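Moker - banc à deux bras pour trier des emballages à emporter
Fiche du jeu de données et notes de montage

Résumé

Moker est un banc à deux bras monté dans un atelier partagé. Le jeu de données qui l'accompagne contient des démonstrations téléopérées de rangement d'emballages de restauration : sacs en papier, gobelets, porte-gobelets en pâte moulée, pailles. La version 2 compte 1759 épisodes. La version précédente n'est plus distribuée, ses horodatages dérivaient trop d'une caméra à l'autre.

Le dépôt contient les données, les scripts de lecture et les fichiers de fixation des caméras. Les plans des bras ne sont pas fournis.

Contenu du dépôt

donnees/ - les épisodes, un dossier par épisode
outils/ - lecture, découpage, vérification des horodatages
fixations/ - supports de caméra et peigne à câbles
notes/ - journal de montage, pas toujours à jour

Points de vue

Chaque épisode est enregistré par une caméra fixe et par une caméra sur chaque poignet. Les trois flux ont la même cadence. Les caméras de poignet sont montées de travers par rapport au plateau, l'horizon n'est donc presque jamais droit. Les images ne sont pas redressées dans le jeu distribué. Si votre modèle en a besoin, le script outils/redresser applique une rotation fixe par bras, mais elle ne compense pas les mouvements du poignet.

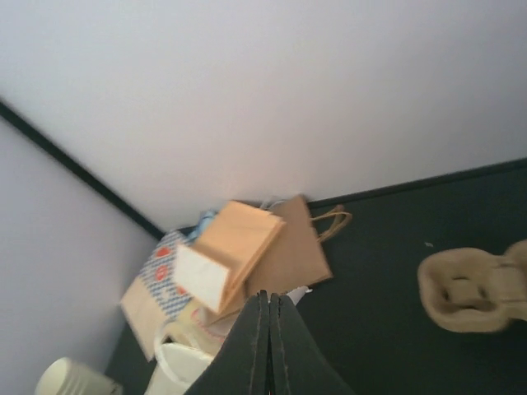

Vue de poignet, sacs en papier dans l'angle du poste.

Les doigts de la pince restent visibles en bas de l'image. Nous ne les masquons pas. Un masque grossier est disponible dans outils/masques pour ceux qui veulent essayer sans.

Objets

Les emballages sont du tout-venant, récupérés propres. Les sacs changent de forme à chaque manipulation et finissent par se déchirer aux poignées ; on les remplace alors par d'autres, pas forcément du même modèle. Il n'y a pas d'identifiant par objet, seulement une catégorie :

sac_plat
sac_ouvert
gobelets
porte_gobelets
pailles
divers

La catégorie divers regroupe ce qui ne rentre nulle part. Elle est mal équilibrée, à éviter pour l'évaluation.

Les sacs debout à poignées en corde sont les plus difficiles. La corde glisse entre les doigts et le bord du papier plie avant que l'effort soit mesurable. Les consignes de téléopération demandent de prendre le bord et de laisser la corde, mais elles ne sont pas toujours suivies dans les premiers épisodes.
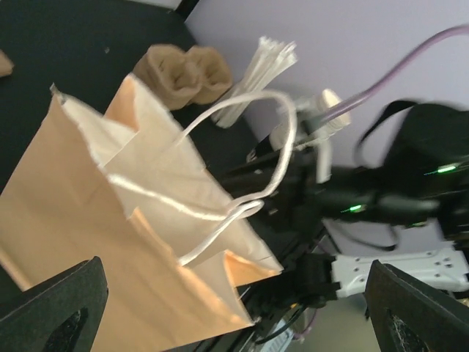 Peut-on rejouer les épisodes avec une autre pince ?
Tout dépend de l'ouverture et de la longueur des doigts. Les trajectoires sont données au centre de la pince, il faut donc appliquer le décalage de votre outil avant de rejouer, et commencer à vitesse réduite.

Montage

Les deux bras sont fixés face au plateau, de part et d'autre du peigne à câbles. Le plateau est noir mat, choisi après des essais sur un panneau blanc où l'exposition automatique brûlait tous les gobelets. Les parois claires renvoient assez de lumière pour se passer d'une lampe au-dessus.

Les câbles violets suivent les bras et sont tenus par des clips. Laisser du mou au poignet, sinon la dernière articulation tire sur le connecteur en fin de course. Nous avons perdu 17 épisodes de cette façon avant de comprendre - ils sont listés dans notes/rejets et ne sont pas dans le jeu.

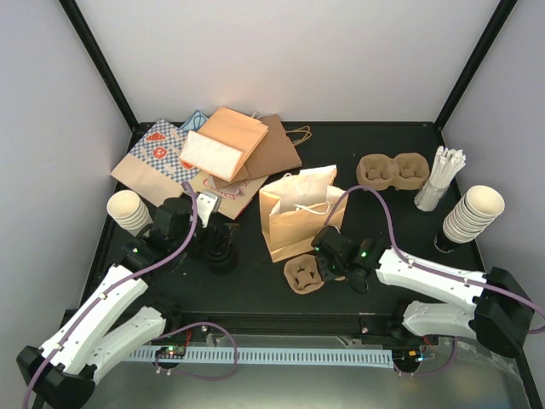 Le serrage des bases est à reprendre régulièrement. Un jeu d'un millimètre à l'épaule devient très visible au bout du bras, et l'étalonnage entre la caméra fixe et les poignets n'est plus valable. La procédure est dans notes/etalonnage. Elle se fait plateau dégagé, avec la mire imprimée à l'échelle 100 % (vérifier à la règle, certaines imprimantes réduisent sans prévenir).

Le pilotage passe par Turnari, notre couche de commande. Elle lit les bras de commande, envoie les consignes et écrit le journal. Fakow est l'outil d'annotation : il découpe les épisodes en étapes et attribue la catégorie. Les deux sont dans des dépôts séparés. La version de Turnari utilisée est inscrite dans l'en-tête de chaque épisode.

État du plateau

Le revêtement s'est rayé au fil des essais, surtout quand les doigts descendent trop bas pour pincer un sac à plat. Les rayures n'ont pas été retouchées. Un modèle de segmentation entraîné ailleurs peut les prendre pour des fils ou des pailles, c'est arrivé avec le nôtre.
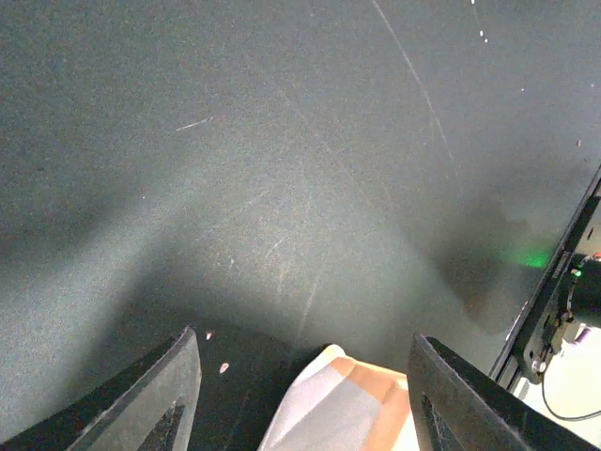 Temps de lecture : 4 min

Limites connues

- Un seul poste, un seul éclairage. Ne pas attendre de généralisation à une autre pièce.
- Le flou de mouvement est fréquent sur les vues de poignet. Aucun filtre n'a été appliqué.
- Les diodes vertes des bras créent un halo sur le plateau quand le poignet est bas.
- Les forces ne sont pas mesurées. Le courant moteur est fourni tel quel, non étalonné.
- Les épisodes du bras gauche seul sont plus nombreux que ceux du bras droit seul.

Licence et contact

Usage libre pour la recherche et l'enseignement, avec mention du projet Moker. Les fichiers de fixation reprennent en partie un support publié par l'atelier Tạ, merci de garder cette mention si vous les modifiez. Pour signaler un épisode défectueux, ouvrir un ticket avec son numéro et l'instant du problème. Les tickets sont relevés le lundi.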